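Lefteris Papadakis
Posts on wood, glue and things people try to sell me

15th December

1/13
I've been asked again what I think of the Skudholm method for making play boards. You know the one. Glue up a couple of pieces, skip the finish, call it "natural." I have opinions and a free Sunday.

2/13
The pitch goes like this. Kids' blocks slide around on a painted tray, so you give them bare wood and they stay put. Sounds fine. Nobody selling the boards has shown me a painted tray and a bare one side by side with the same blocks on them. I asked Ollow. I got a discount code.

3/13
First complaint is the joint. Every seller says you can't see it. I can nearly always see it. A straight line running across curvy grain is about the easiest thing in the world to spot, and pale wood hides nothing.

4/13
To be fair, seeing a joint and feeling one are two separate matters. Drag a fingernail over it. If the nail doesn't catch, a block won't either, and you can stop reading the angry reviews.

5/13
If the nail does catch, send it back. Do not let them tell you it will "settle." I was told that in June about a board from Prellier and I am still waiting for it to settle.

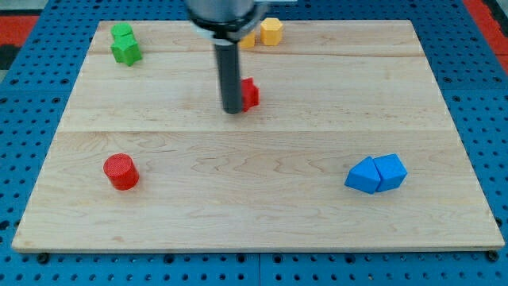 6/13 – THE GRAIN QUESTION
Pale board, fine lines running mostly side to side, and then those long loops and points once you get below the joint. Small knot mark near the lower left. I like it. People keep telling me a knot means second-rate wood. A tan speck that size means a tree had a branch.

7/13
What I would worry about is a knot you can wiggle, or one with a crack running out of it. Press on it with your thumb. That's the whole test and it costs nothing, so of course there's a guide you can pay for.

8/13 – THE BLOCKS
Red star, green star, green cylinder. Plain solid colors, and I have no quarrel with those. My quarrel is with stars as a building block. Try stacking anything on one that's standing on its points. Lay it flat and you've got a lumpy cylinder.

9/13
Somebody will reply that stars are for sorting and matching. Sure. Then sell them as sorting pieces and leave the castle off the box. Rangel had a castle on the box. My nephew spent a whole afternoon on that castle and we don't talk about it.

10/13
The same-color pairs are a better idea than I gave them credit for. Put a green star next to a green cylinder and a kid has to decide whether they go together by color or get split up by shape. No right answer. I've seen adults argue over it.

11/13 – WHAT GOES UNDERNEATH
A perforated work surface under a flat board is OK by me. The holes don't matter as long as the board is stiff enough to span them. Where I get suspicious is when a seller adds rubber feet and charges extra for "stability." If the board is flat it sits flat. If it rocks, the feet are there to cover for a warped board.

12/13
How to check for warp at home: lay it face down on a counter you trust, push each of the 4 corners in turn, listen for a click. Flip it over and do it again. A board that clicks on one side and not the other has a bow in it. I've bought 2 like that and both came with a little card about craftsmanship.

13/13
So do bare boards really hold blocks better than painted ones? Maybe a bit. I'd want to see it done properly, same blocks and same tilt, before I paid more for it. Right now what I've got is a lot of sellers agreeing with each other – and a drawer full of discount codes.

Reply to a few of you at once: no, I haven't tried oiling one. I would think oil makes it slicker, but I haven't checked, so don't quote me. If you have an oiled board and a bare one in the same house, tip them both up with the same block on and tell me which one lets go first. Photos of the joint welcome too.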